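How to Fold Plastic Bags So the Drawer Closes Again

Posted 11/02/2022 by Belmiro Aguiar

If you are anything like me, you have a bag full of bags. Mine lived under the sink for years and had grown to the size of a beach ball, and every time I wanted one bag I pulled out a whole family of them. Then my aunt in Fakcombe showed me her drawer. Little triangles, standing in rows like samosas! I went home and folded for an entire evening, and I have been pestering friends to try it ever since.

It takes a minute per bag at first and a lot less once your hands know the moves. You can do it while the kettle boils or while somebody tells you a long story on the phone.

What you need

A clear, flat surface (table, counter, ironing board, whatever you've got)
Your pile of bags
A small box or tub to stand the triangles in

Before you start

Sort the pile. Anything with a hole in it goes out, and so does anything sticky. Bags that smell of onions can hang on the clothesline for an afternoon. Make sure everything is dry inside, and check the bottom corners too, where old receipts like to hide. I found a bus ticket from Jekbridge in one of mine and felt quite sentimental.

I like to begin with the handle bags from gift shops and market stalls, the pretty ones, since those are the ones I really want to use again. They are usually a bit stiffer than supermarket bags and they hold a crease well. 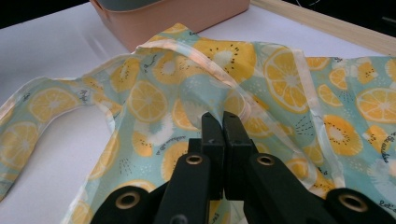 Flattening is the step people rush, and it makes all the difference to how the triangle comes out. Put the bag on the table and find the two handles first. On a bag like the minty green one with the orange slices, go looking for the narrow white border that runs around the handle loop, and trace it with a finger until you know which way the opening faces. Ridges like the one standing up in the middle need to be opened out and laid down again. Pull gently on opposite corners, then sweep your palm from the closed bottom up to the handles so the air has somewhere to go. If the sides have gussets, tuck them back in along their old creases.

Folding the strip

1. Lay the bag with the handles pointing away from you, one on top of the other.

2. Fold it in half lengthwise, left side over right, and smooth it down.

3. Fold it lengthwise again. For a small bag you can stop here. For a big one, keep going until the strip is 4 inches wide or a little less.

4. Run your hand up the strip one more time. Any air still trapped in there will puff up your triangle later, and it's so annoying!

Making the triangle

5. Start at the bottom. Take the lower left corner and bring it across to the right edge so you get a neat point.

6. Fold that triangle straight up, then over to the other side, and keep flipping it up the strip until only the handles are left.

7. Fold the handle ends into a short tab and tuck the tab into the pocket of the triangle. Push it in snugly with your thumb. Done!

Your first few will look like crumpled napkins. Mine did. Keep them anyway, they unfold just as well as the good ones.

If it keeps springing open

Slippery thin bags are the worst for this. Make the strip narrower, or leave yourself a longer tab. My neighbor Magalhães puts a rubber band around hers, in bundles of 6, and throws a bundle in the car. I have started doing that too.

Very large bags come out fat whatever you do. I roll those up and stand them at the back.

Storing them

Stand the triangles on edge, point down, so you can see the prints. A shoebox fits in most kitchen drawers, and an old ice cream tub does fine for a small collection. I got my beach ball of 100 bags into one shoebox with room left over for the rubber bands.

I keep two of the pretty ones in my coat pocket as well. The dog, Lomo, has learned that the rustle means we're going to the market, so now I have to fold quietly.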